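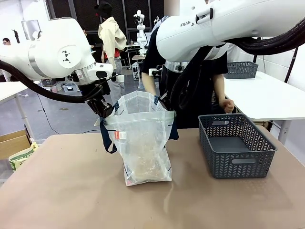 Packing bench update, Stetley site. The two arms have been on the bench since September and are doing bags only for now — holding them open, mostly. Baskets still ours. Early shift says wrists are better, late shift says it's slow, both probaly right. Nobody's hours are changing before the review, Yi-an Hyun has that in writing from Tekico. Four people trained so far, 11 more to go. Want a slot? See Khrystyna-Mariia Horobets or put your name on the sheet by the kettle. Breaks stay at 15 minutes, arms or no arms. More next time, the rota needs doing.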